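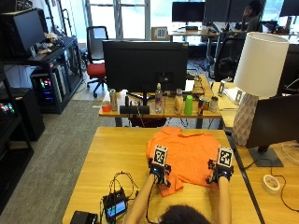
Folding Room Inspection, Shared Workroom, Oltudton
Checklist with comments
Month: December
Inspected by: Domingo Herrera
Sheet in use: Riquelme general workroom sheet, with my notes under each item

Ratings: OK / Watch / Fix / Not checked

I've kept the sheet in its printed order even where the order is silly. Last time the items were shuffled and two of them vanished.

1. TABLES AND WORK SURFACES

1.1 Folding table stands level, no rocking
OK
Leaned on each corner in turn. The previous sheet says "packed and levelled", but I couldn't find any packing under the feet. Either it fell out or it was never there. The table sits flat anyway.

1.2 Surface smooth, no splinters or snags
Watch
Wiped a cotton rag along all four edges. It caught once, at the near side. A light sand would sort it. Someone has written "sanded" against this item before and I'd like to know which table they meant.

1.3 Table height suits the person folding
Watch
Anybody flattening a shirt with their forearms is going to be bent well over at this height. Fine for one or two. For a full basket I don't believe it. The Hirnik leaflet pinned by the door says any adult can work comfortably at a standard table, and Hirnik sells standard tables.

1.4 Surface clear apart from the garment in hand
Fix
One shirt at a time was agreed, and that part is being followed. The rest of the rule isn't. There's a small controller with its screen lit at the front left of the table, and another black device close to it. Both are in the way of a sleeve. Move them back or put them on the next desk.

2. GARMENTS

2.1 Shirt laid flat with collar at the far side
OK
The orange one was the right way round. Still rumpled, and one sleeve was hanging down, but it was early in the job and I'm not failing anyone for that.

2.2 Sleeves brought in before the body is folded
Not checked
I didn't stay for the whole fold. The sheet wants a tick here whether or not the inspector saw it, so it isn't getting one.

2.3 Pockets emptied, pins and tags removed
Not checked
Same comment.

2.4 Finished stack kept under the height limit
Not checked
What limit? The sheet refers to "the posted limit". I looked for a posting on the walls and on the back of the door. Riquelme to supply a number or delete the item.

3. CABLES AND POWER

3.1 No cables across the work surface
Fix
Thin black cables run across the folding table from the left glove to the controller. They could easily be dragged along with a hem. Clip them or route them along the edge. "Take care around cables" was the action recorded last time and I don't accept that as an action.

3.2 Loose cable on adjoining desks secured
Watch
There's one looped across the wood near the masking tape. It isn't where anybody folds, but the tape is right beside it and it would take ten seconds. Proper clips preferred.

3.3 Desk lamp stable, cord sound
Watch
The drum-shade lamp on the right-hand desk is steady enough on its base. The cord looks sound for as far as I could follow it. I'd still like it set further back from the side where people swing their elbows.

3.4 Computer equipment ventilated
OK, with doubts
The tower on the black shelving is lit up in pink, green and blue. Lights tell me it has power. They tell me nothing about whether the vents are clean, and the line on the last sheet reading "lights on, all good" should not be repeated. Vents looked at with a torch, some dust, nothing alarming.

3.5 Test tags current
Not checked
The register gives 17 tagged items for this room. I couldn't get behind the shelving without shifting it, and I'm not signing for a tag I haven't read.

4. DRINKS AND LIQUIDS

4.1 No drinks within reach of clean clothing
Watch
They've moved off the folding table since my last visit, I'll give them that. They've moved one desk over. I noted a water bottle, a tall can, cups in several colours and a cream-coloured bottle, lined up in front of the big monitor. A spill there meets the electrics before it meets a shirt, and I can't see how that's an improvement.

4.2 Cans and cups upright or binned
Fix
There's a red-and-blue can on its side. I don't care if it's empty. Upright or in the recycling.

4.3 Paper towel or cloth within reach
Fix
Went looking and found none at the tables. The Drimis absorbent mat we were talked into buying is rated for 1000 mL, according to the packet, and it's still in the packet, in the cupboard.

5. STACKED AND STANDING ITEMS

5.1 Nothing stacked where it could topple onto a work area
Fix
The wooden block tower behind the big monitor. I was told it's "quite solid". It's a tower of blocks. Take it down or put it at floor level.

5.2 Clamps and fittings put away when not in use
Watch
Metal clamp-style fixture on the desk to the right, next to the square grey frame. Both look deliberate, so I've left them. If they live there permanently, mark the spot.

5.3 Shelving not overloaded
Watch
Small pile of things on the top shelf beside the monitor. Not heavy by the look of it. The pile was on the last sheet too, described as temporary.

6. FOLLOW-UP

Fix items to be done before the next batch of laundry comes through: 1.4, 3.1, 4.2, 4.3, 5.1.
Watch items can wait for the next visit, except 1.2, which needs sandpaper and five minutes.
The carried-over claim that this room scored 54 out of 54 in the previous round should come off the noticeboard. The sheet doesn't have 54 items on it.

Signed: D. Herrera
Copy to: Riquelme office, Oltudton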